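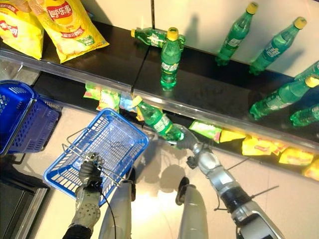
Stop blaming the gripper, a reader in Godeseck wrote to me after my last column, because the gripper did what it was told and the stop button didn't. I've been chewing on that for days, and I think the reader is right.

If you missed it, the store robot at the Norine market in Ruvthorpe locked up during a picking run. It had a soda bottle in one hand and a basket in the other, and then it just kept squeezing. The bottle burst, the floor got soaked, and a shopper went down on one knee (she's fine, thank goodness!). A clerk hit the stop on the tablet and waited 7 seconds for the thing to go limp. Count that out loud sometime. It's a long time to stand next to a machine that isn't listening.

Macedo, the outfit that runs the robots, called it error 459 and sent a patch. Great, patch it. But the stop still goes through the same wireless link that froze! I want a big red button on the robot itself, wired straight to the power, the kind my grandmother's mill had back in 1917.

Until they add one, I'd keep the robot on the night shift, with the doors locked and no shoppers in the aisle.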